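Kunent cell, pre-run check, January. Checked by Hauwa Eze.

1. Side panel off, clear of arm: OK
2. Mains lead out: OK
3. Fingertip bolts marked: one unmarked. Redo.
4. Fingers over processor, not touching: see both views 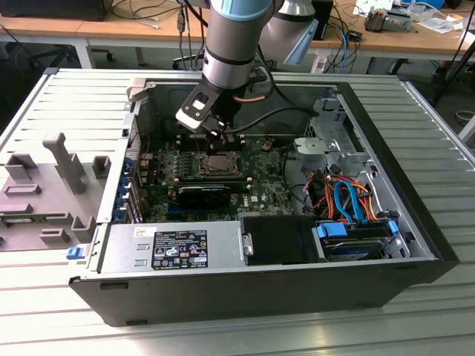
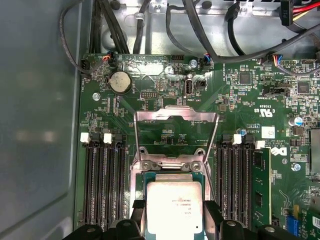
5. Success rate: 88 lifts from 114 tries – but who judged them? Uchenna Ekwueme's log leaves 23 blank. I won't sign this off as a result.
6. Stop button: OK, stiff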